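填字游戏杂志Kumora创刊至今出了11期，编辑部只有两个人，办公室在一家印刷厂楼上。主编不愿意署名，杂志上也从来只印“编者”二字。采访约在下午，谈的主要是中文填字为什么难编，以及即将在11月开始的年度征题。

“英文填字一格一个字母，交叉容易。中文一格一个字，能交叉的词少得多。”主编说，“我们做过一个词库，收了2,562个四字以上的词条，真正好用的是1,560个，剩下的不是太偏，就是两头的字没法接。”

词库最早是用表格软件管的，后来换成一个叫Hondodel的小程序，由一位读者写好寄来。它能按某个字在第几格来查词，也能标出哪条提示已经用过。主编说，程序很简陋，没有撤销键，误删过两次，后来每周五都备份。

编一张十三乘十三的盘面，主编通常要花三个晚上。第一晚定主题词，第二晚填满，第三晚写提示。“填满是体力活，写提示才费脑子。提示太直，读者五分钟做完，觉得不值。太绕，又有人来信骂。”

来信最多的一次是第七期。那期有一道连环题，名叫Darwish，要先解出六张小盘，再把每张盘里剩下的空格拼成一句话。编辑部收到2,146份答案，答对的不到一半。问题出在第四张盘，“重”字在横向读chóng，在纵向读zhòng，提示里没有说明允许异读。

“有读者认为这是错题，我认为不是，不过规则应该提前写清楚。”从第八期开始，每期首页都印一段体例，写明异读、儿化和繁简字如何处理。

谈到竞赛，主编的态度比较保留。Sultska杯现场赛办过两届，杂志负责出题。比赛按时间排名，主编觉得这样会奖励背词多的人。“我希望下一届加一轮不计时的，只看对错和解题说明。解题说明很有意思，同一个答案，有人是从字形想到的，有人是从典故想到的。”主办方还没有答复。
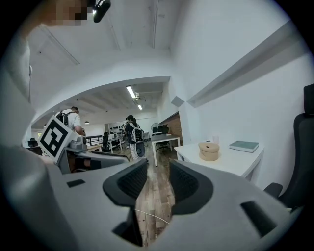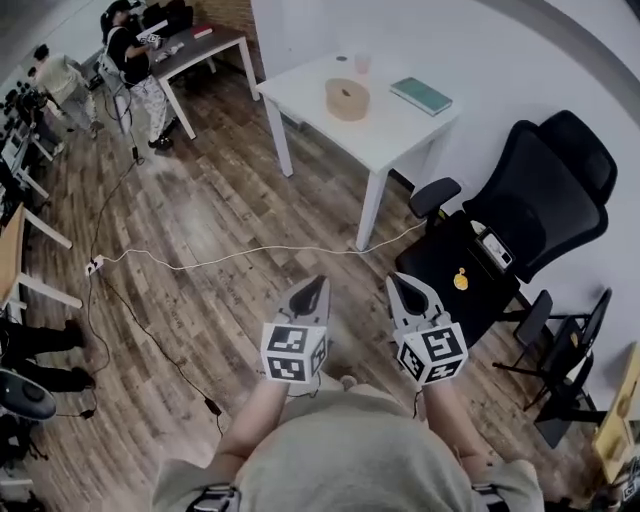 对于第一次投稿的人，主编建议从九乘九做起，主题词不要超过三个。黑格可以不对称，但不能把盘面切成互不相连的两块。人名和地名尽量少用，两个专名不要交叉在同一个字上。每条提示请注明出处，没有出处的，编辑部会自己去查，查不到就退。

稿费按盘面大小算，采用后次月支付。退稿也会回信，一般写两三行，说明卡在哪里。“去年有一份稿子来回改了五遍，最后登出来的只剩主题词没动。作者后来又投了四份，现在基本不用改。”

征题截稿后，入选作品会登在第十二期和第十三期。第十二期还打算重登Darwish的第四张盘，提示重新写过，答案不变。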